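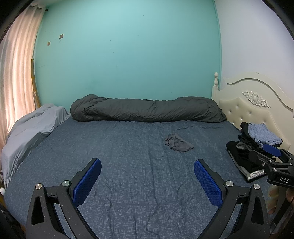
*Two black grippers with blue finger pads over a big bed.*

# Paper screens at home: tips for sketching an app before you build it

I design small apps from a back bedroom in Pestcombe, and nearly every one of them starts out as index cards, a roll of tape and whatever I can find in the kitchen drawer. I love this stage! You can have a whole app on the table by lunch, click through it with your finger, and throw half of it in the recycling before dinner without feeling bad.

These are the tips I keep repeating to people, so now they live on a page. Most of the examples come from Prodgate, the pantry tracker I've been working on since January, and a few come from Kim, a tiny chore timer that never got past version 2.

## Cards and paper

Index cards are the best screens you can buy. They stand up to a lot of handling, they stack, and a pack of 200 lasts me a couple of projects. Turn them upright so they have the shape of a phone, and round the corners with nail scissors if you like (I always do, it makes them feel like the real thing).

Printer paper works too, folded in quarters, but it curls. If you're stuck with it, press the sheets overnight under a heavy cookbook.

Draw one card with the parts that show up on every screen – top bar, bottom menu, back arrow – and run it through a copier before you do anything else. Drawing the same menu by hand 30 times is a great way to start hating your own menu.

Use a fat marker. A fine pen lets you write a whole paragraph on a button, and then you'll be sad later when it doesn't fit. With a fat marker you get two or three words, and that's usually what a button deserves.

## Keeping the parts that move

- **Pop-ups:** cut them from colored sticky notes so they lift off cleanly. I use yellow for messages and pink for errors.
- **Long lists:** tape several cards end to end, cut two slits in a bigger card, and slide the strip through. It scrolls! Kids will not leave it alone.
- **Typing:** slip the card into a clear sandwich bag and write on the plastic with a dry-erase marker. It wipes off with a dry sock.
- **Tabs:** stagger them along the top edge like a recipe box.
- **Loading screens:** don't skip these. Draw one, and hold it up for a slow breath before you swap in the next card. It changes how people feel about the whole thing.
- **Switches:** a paper clip that slides along the edge of the card.

A muffin tin is wonderful for all the loose bits. Mine has 6 cups: buttons, icons, error notes, keyboard strips, paper clips, and one cup for things I can't identify but don't dare throw out.

## Numbering (do it early)

Put a small number in the bottom corner of every card the moment you make it. Pencil is fine. Then, next to each button, write the number of the card it leads to. That's your map, and it goes wherever the cards go.

When you add a screen between 12 and 13, call it 12a and move on. I used to renumber everything, and I lost a whole Saturday that way with the first set of Prodgate cards. The letters look messy and they work perfectly.

If a button has no number beside it, it doesn't go anywhere yet. I circle those in red, and when I sit down again the next day the red circles are my to-do list.

## Getting the cards onto a phone

Once the cards settle down, I photograph them and bring them into Fiven, the click-through tool I use. Any tool of that sort will do the job, and most of the tips below carry over.

**Shoot in daylight by a window, with the lamp off.** Mixed light turns white cards half yellow and half blue, and on a phone screen it looks like a mistake.

**Tape a frame on the table.** Four strips of masking tape, one card's width apart, and every card drops in the same spot. Then your menu won't jump up and down as people tap through.

**Hold the phone steady on something.** Two tall cans and a wire cooling rack across them makes a terrific copy stand. Lay the phone on the rack with the lens over a gap.

**Name the files with the card number first.** "07 shopping list" sorts nicely. "Shopping list new FINAL" doesn't.

**Link the main path before anything else.** In Prodgate that's open, scan, choose a shelf, done. Get those four screens working and hand the phone to somebody right away. The settings page can wait!

**Make tap areas bigger than the drawing.** People's thumbs are generous. Drag the tap area well past the edge of the button, especially on a back arrow, and you'll get far fewer moments where someone pokes and pokes and thinks the app is broken.

## Trying it out on people

A kitchen table is a perfect place for this. Sit beside the person, a little behind if you can manage it, and put a bowl of pretzels out.

Give them one job in plain words. "You've just bought rice. Put it in the app." Then be quiet. This is so hard! I keep a mug of tea in my hand, and whenever I want to say "no, the other button" I take a sip.

Ask them to mutter out loud. Write down the words they use, spelled the way they say them. In my very first round with Prodgate the screen said "Inventory," and every person at the table said "what we've got." The label is "What we've got" now, and I still smile when I see it.

Swap roles when you're using paper. One person plays the user, another plays the phone and lays down the cards. Being the phone is great fun, and you'll notice at once which screens are a pain to find. Those are generally the ones with too many ways in.

Stop after half an hour. Everybody gets polite after that and tells you it's all lovely.

## Fixing things

Change the paper first and the phone version second. It sounds slow, but redrawing one card takes a minute and you'll spot if the fix causes trouble three screens later.

Keep the rejects. I have a shoebox marked NO, and the Kim chore timer has already given Prodgate its best screen, a big plain round button that I'd thrown out for being too simple.

Don't fix everything you wrote down. Go through the notes and put a star next to anything that stopped a person cold. Stars get fixed this week. The rest can sit.

Test your longest words and your biggest numbers. I'd drawn every pantry item as "Oats" and "Tea," all very neat, and then came "Chopped tomatoes with basil" and a box of 1,000 toothpicks. Half the layout fell over. Now I put one silly long item on every list card from the start.

## Storing a finished set

Rubber bands leave dents, so I use a strip of paper wrapped around the stack and taped to itself. Write the app name and the round on it. A lasagna dish with a lid holds two full sets side by side, though you do need to warn the household before somebody goes looking for it.

Marker ink can transfer if the cards are stacked face to face on a warm day. Put them all facing the same way, with a sheet of baking parchment between rounds.

And leave a few blank cards on top, with a marker. You'll think of something while the pasta's boiling.

*Last updated 30th May. I've added the cooling rack trick and taken out the bit about glue sticks, which I no longer use for anything.*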